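4. Aufnahme der Beispiele – Bausatz sortieren (Zelle Heselau)

Zuletzt aktualisiert: 2026-09-19
3 Kommentare · 12 mal geteilt

Gilt für Aufgabe »Teile aus Kisten ins Tablett«. Abschnitt 3 (Arme referenzieren) vorher komplett durch, sonst brauchen wir hier garnicht anfangen.

4.1 Tisch vorbereiten

1. Gelbe Kisten auf die Markierungen, Stahltablett in die Mitte. Weißes Papier einlegen, glatt streichen.
2. Teile sortenrein verteilen: Schalter, rote Platinen, verdrillte Leitungen, Kabelsätze mit Steckern.
3. Kisten nicht auffüllen bis oben. Lieber wenig, dafür anders hingelegt als beim letzten Mal.
4. Beide Arme in Startposition. Kabel vom Arm muss frei laufen, nicht unters Tablett klemmen.

Achtung: Hände raus, bevor die Freigabe kommt. Auch bei langsamer Fahrt.

4.2 Aufnahme starten

5. In Zasent neue Sitzung anlegen, Vorlage »Rosenthal« wählen. Die alte Vorlage vom Februar nicht mehr nehmen – falsche Bildrate, 53 Sitzungen mussten deswegen raus.
6. Beide Kamerabilder prüfen (Handgelenk und Tisch). Zeitstempel laufen? Dann weiter.
7. Aufnahme ein, zwei Sekunden still stehen, dann erst losfahren.
8. Teil greifen, anheben, über das Tablett, ablegen, Finger auf, weg.

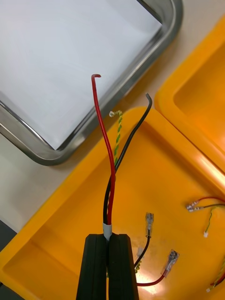
Hinweis: Bei Leitungen am Bund greifen, nicht an den losen Enden. Enden dürfen hängen wie sie wollen, das soll das Modell ja lernen. Klemmkraft auf 35, bei Platinen 30. Mehr nicht.

9. Daneben gegriffen? Weiterlaufen lassen, neu ansetzen. Korrekturen sind brauchbare Beispiele. Nur abbrechen bei Kollision oder wenn ein Teil vom Tisch fällt.
10. Nach dem letzten Teil zurück auf Startposition, Aufnahme aus.

4.3 Zwischen zwei Durchgängen

11. Tablett leeren, Teile zurück in ihre Kiste. Lage ändern: drehen, verschieben, auch mal zwei dicht nebeneinander.
12. Papier wechseln wenn verknickt. 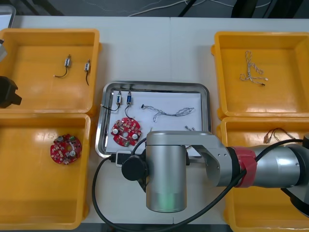

13. Arm beim Ablegen nicht unnötig lange über dem Tablett parken. Verdeckt der Tischkamera die Hälfte, und die Folge wird dann gern aussortiert.
14. Licht nicht verstellen. Reflexe am Blechrand sind ok, so lange die Teile erkennbar bleiben.

Vorsicht: Dünne Litzen können sich am Finger verhaken. Dann Not-Halt, Finger von Hand öffnen, erst danach quittieren. Nicht ziehen!

4.4 Bewerten und hochladen

15. Jede Folge sofort markieren: gut / mit Korrektur / verworfen. Nicht erst abends, da weiß man's nicht mehr.
16. Kurztext dazu, ein Satz reicht. »Schalter links, zweimal angesetzt.«
17. Upload nach Vakville anstoßen. Rechner anlassen bis Status grün.

Soll für das erste Training: 129 gültige Folgen. Verworfene zählen nicht mit, bitte trotzdem nicht löschen – werden für die Fehlererkennung gebraucht.

Bleibt der Upload hängen: Sitzung schließen, neu öffnen, Schritt 17 wiederholen. Hilft das nich, weiter mit Abschnitt 7.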